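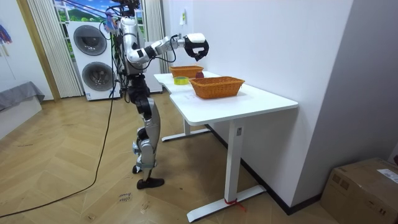

Herringbone floor, white standing desk.

Living > Home > Clutter

Print this page | E-mail to a friend
11 comments

Fenna Nijs talks fast. She has a house to empty in Zarnodstead by this evening and gives me as long as her coffee lasts. Fine. Clutter, then – where does it come from?

"The mail," she says. "Everybody thinks it's clothes. It's paper. Paper and chargers."

She started clearing houses in February, after doing her mother's place on her own. That one took 11 trips to the dump. Now she charges 600 dollars for a two-day job and mostly works one room at a time, kitchen first. Why the kitchen? "You know when food is old. It has a date on it. Nobody cries over a can of soup." Then she corrects herself. One man did. His wife had bought it.

She doesn't like the word declutter. Doesn't like before and after pictures either, won't take them for clients. What she does do is sort. Two baskets, keep and go, and no third one for maybe.

"Maybe is where it all ends up. I had a client with 111 jars. Clean jars, lids on. All maybe."

How many did she keep?

"Nine. And she called me later to ask if I still had the rest."

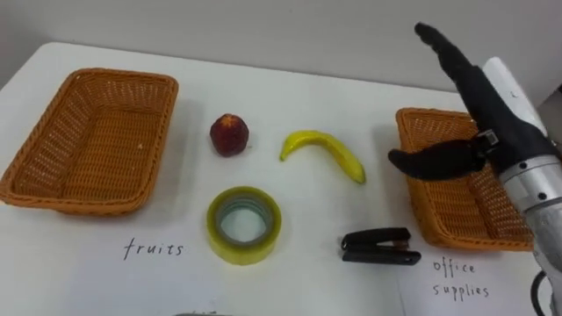
Griet Dewulf takes the other side on the maybe pile, and told me so at some length on the phone: a person who is grieving needs one box they don't have to decide about, and if it sits in the closet for two years then it sits there. She thinks two days is to fast for a whole house anyhow.

I put that to Nijs. Long pause, first one of the morning. "She's right about the grieving," she says. "I'd give them the box. One box – taped shut, with a year on it." The speed she won't budge on. People get tired on day three and start putting things back.

Her own apartment? Not tidy, she says. There's a drawer she can't open all the way and nearly 502 photos in a bag under the bed, still unsorted. She counted most of them once, then gave up and had lunch.

Storage units she hates. "You're paying rent for a couch you didnt like." Garage sales she's OK with, as long as whatever's left at four o'clock doesn't go back in the garage.

Coffee's gone. She already has her keys out.

Share (11) | Print | E-mail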